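ok thread. did my first investor office hours Tuesday and people keep DMing me so writing it up before I forget

Context: Trundow, two founders, me and Brayan Alvarado. We do invoice chasing for small wholesalers. 3,745 invoices through the thing so far, 396 of them paid after the first nudge. No outside money yet

The office hours were run by Dunau. You get a slot, 15 min, one partner, one associate taking notes. No deck. They say no deck like four times in the email and then half the room had a deck open anyway lol

First mistake. I opened with the story. How we met, the old job, the spreadsheet. Partner let me go for a while then goes "who pays you." Shoudl have been sentence one 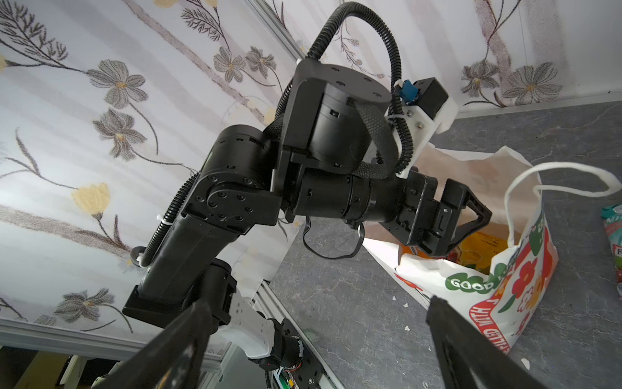

Second mistake, pricing. I said we were "still testing." She asked what the last customer paid. I knew it! $900 for the quarter. Just say that. Testing is a word you use when you dont want to say the number

Brayan did better than me on the customer stuff. He'd brought one email from Irnley (our biggest account, packaging supplier) and read two lines of it out loud. Associate wrote that down. Wrote down almost nothing I said

She also asked about churn and we had it by month but not by customer size. Fair hit. Pulling that this week 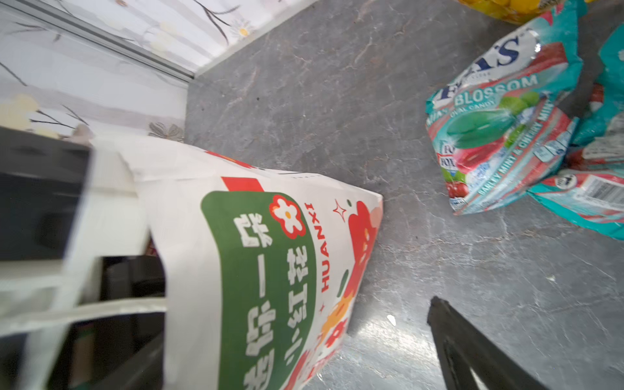
Third thing, the cap table question. Ours is simple but I explained it like it wasn't. Get it to one line, say it, stop talking. I've been practicing at home out loud, to the counter, gray with that marble veining and daisies printed on the stuff behind it, great audience, never asks about vesting. Got it down to nine seconds

Someone asked if it's worth going if you're not raising. Yes?? We're not raising till spring maybe. You get the questions early and you get them for free

Also go listen to the other founders in the hallway. Met the Snorradóttir people there, they do cold storage booking, totally different market, exact same problem with slow payers. We're swapping intros

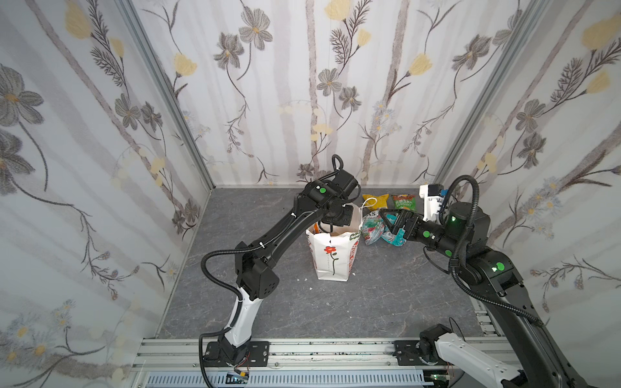 Follow up: I sent mine the same night, five lines. What we do, who pays, the one number, the churn thing I owed her, one ask. Brayan made me cut a paragraph abuot vision. He was right

The ask was one intro to a finance lead at a distributor. Not a meeting, not money. She replied next morning with a name

Things I'd bring next time: a printed page with the monthly numbers, a pen, water. My mouth was so dry by the pricing bit

If you have a slot coming up and want to run your first two minutes at someone, reply here. I'm free most evenings after 7, will be blunt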